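News from the Jitcombe workshop

I've spent most of August looking after James, our gripper cell, and he's been a bit of a diva! The fingers had started marking everything they picked up, so Meirion Sayce and I took the pads off, cleaned the backing plates and fitted a fresh set from Trumholm. After that it was the lens - wipe, check the focus, wipe again - and then a long run of close-up bottle work to see how he was getting on.
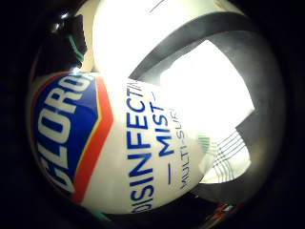
How often do the pads need changing?

We swap them every 900 picks, or sooner if the edges start to lift.

The counter said 1,898 when I opened the cover, so we were well overdue (my fault, I'd lost the log sheet under the bench). I've set a reminder at 501 now for a quick look. The old pads are going back to Fomden, and the spare cable is in the drawer by the door if you need it.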